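Zwischenbericht an die Förderstelle
Projekt Tasgate, Arbeitspaket Laborzelle
Stand: 02.01.2022

Die Zelle läuft wieder. Dass dieser Satz einen eigenen Absatz bekommt, sagt einiges über das letzte Quartal.

Der Greifer hat bis zur Überholung 1.000 Zyklen mit denselben Fingern absolviert, 83 davon ohne etwas zu greifen. Wir haben beide Finger getauscht, die Kabel am Handgelenk neu verlegt und die Kamera neu kalibriert. Die Kalibrierung dauert laut Handbuch von Enness drei Minuten, bei uns waren es 60. Das Handbuch ist sehr schön gebunden.

Geprüft wird am weißen Tisch, mit Reagenzglasständer, gefärbten Flüssigkeiten und Bechern: 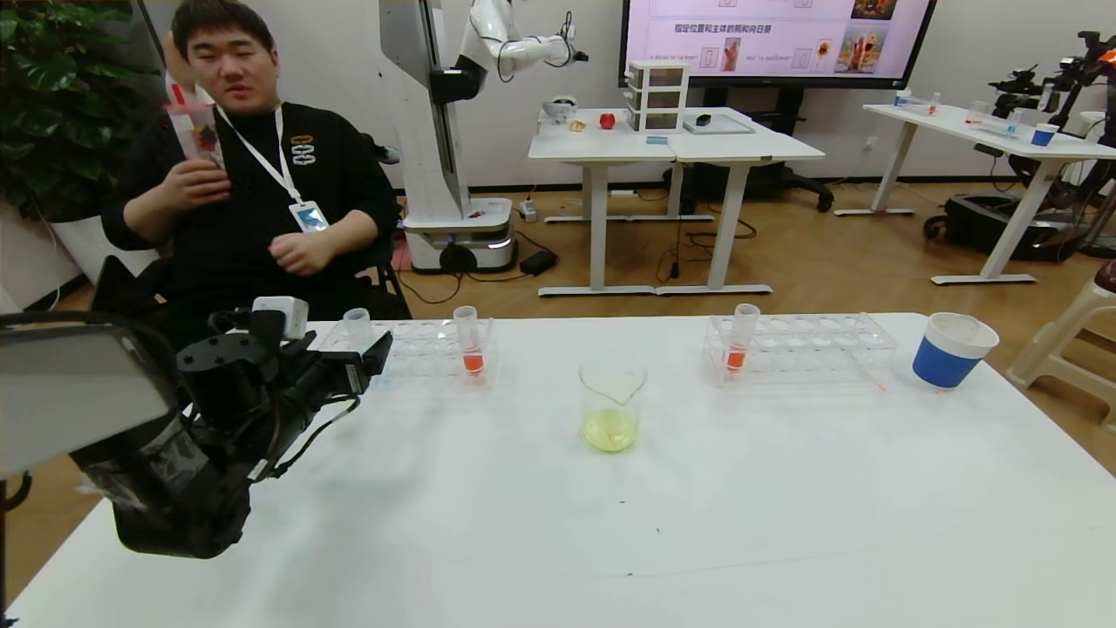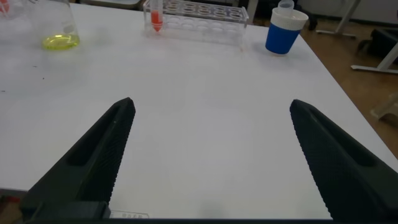
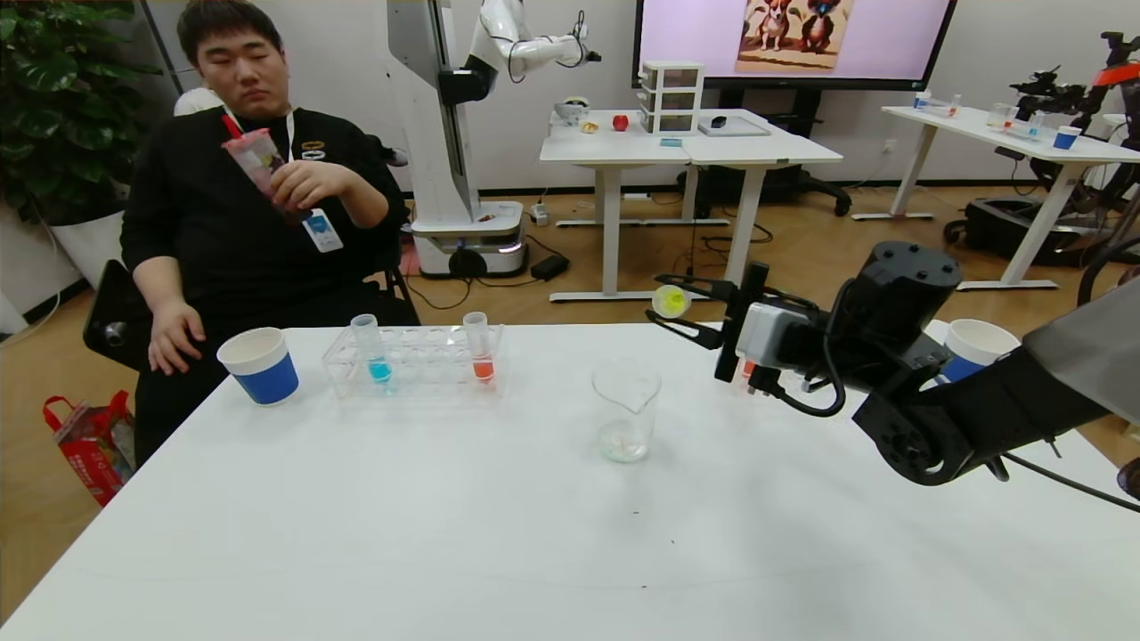 Haworth hält dagegen, die Fingerbacken seien gar nicht das Problem gewesen, man hätte zuerst die Schließkraft nachstellen sollen, das koste nichts und gehe ohne Schraubendreher. Der Einwand ist notiert und leider plausibel. Wir protokollieren die Schließkraft jetzt vor jeder Schicht - auch wenn gerade alles funktioniert.

Offen sind noch der Ersatz des Netzteils und die Lieferung der Backen von Kidora, zugesagt für Juni. Welcher Juni gemeint ist, klären wir derzeit. Mehrkosten entstehen bis dahin keine.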